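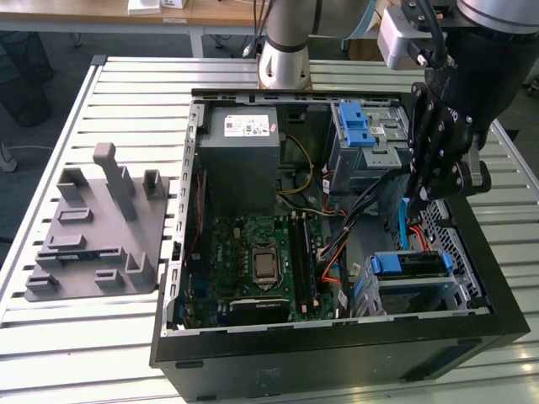 Wesenell Computer Reuse will reopen its repair shop in Clondness on 9/12/25, after a move that gives the program more bench space and a larger storage room for donated desktop computers. The shop takes in office machines that businesses and schools no longer use, repairs them, and passes them on to households and small community groups at no charge. Most of the donated towers are former office models, built so that drives can be changed without much fuss. A blue latch on the drive cage and blue tabs on the lower bay mark the parts a technician handles when taking a drive out, and new bench workers learn to look for them during their first session.

The program has placed 2,000 desktop computers since it began. In the last year alone it placed 186, a lower number than in past years, as the old shop had room for only two benches. The new space has four, and each one is set up for a single technician to open, clean, test and close a machine without moving it to another part of the room.

"At the old place we were stacking towers in the hallway," said Vittoria Costa, program manager at Wesenell. "People would call to offer us a load of computers from an office and we had to ask them to hold on to them for a month or two. We don't want to do that anymore."

Every computer that comes through the door goes through the same steps. The case is opened and the dust is cleared out. The drive is removed and either wiped or destroyed, depending on what the donor has asked for. The power supply, memory and processor cooling are checked, and a technician looks over the cables and connectors for wear. Machines that pass are fitted with a replacement drive, loaded with an operating system and left running overnight. Machines that don't pass are taken apart, and the good parts go into labeled bins for use in other repairs.

Lead technician Nazar Yatsenko said that memory and drives account for most of the parts the shop uses. "A lot of these computers are sound. They got slow, or the company replaced everything at once," Yatsenko said. "Put in more memory and a newer drive and somebody can do homework or pay bills on it for years. The ones with a bad board we keep for parts — the power supply is often still fine."

The new shop also has a separate locked room for drives that are waiting to be wiped. Donors who want a written record can ask for one when they drop off their equipment. The record lists the serial number of each drive and the method used, and it is sent by email once the work is complete.

Rent for the first two years is being covered in part by Vashisht, an office supply firm with a warehouse in the same building. Vashisht has also given the program shelving and the use of its loading dock in the mornings.

"We were already sending them our old desktops, so it made sense to have them next door," said Primo Russo, operations director at Vashisht.

Wesenell will run evening repair classes in the new shop under the name Alis. The classes are for adults with no experience and cover opening a desktop computer safely, naming the main parts, changing memory and drives, and finding a fault when a machine won't start. Each student works on a donated tower. Tullio Ruggiero, who taught computer repair before joining the program, will lead the classes. The first group is full, and sign-up for the next group opens in March.

"I start everybody with the case on its side and the power cord out of the wall," Ruggiero said. "We spend the first evening just following cables from one end to the other. After that the rest of it is less scary."

Desktop computers, memory, drives, keyboards, mice and power cords can be dropped off at the shop during opening hours. Flat-screen monitors are accepted if they work and have a stand. The shop cannot take printers, tube monitors, televisions or loose batteries. Donors with a large number of machines are asked to call ahead so that a time on the loading dock can be arranged.

Households and groups that would like a computer can pick up an application form at the front counter. Forms are read in the order they come in, and applicants are called when a machine is ready for pickup. A keyboard, mouse and power cord are included with each computer. Monitors are included when the shop has them.

Media contact: Mirko Donati, Wesenell Computer Reuse, Clondness. Interviews and visits to the shop can be arranged on request.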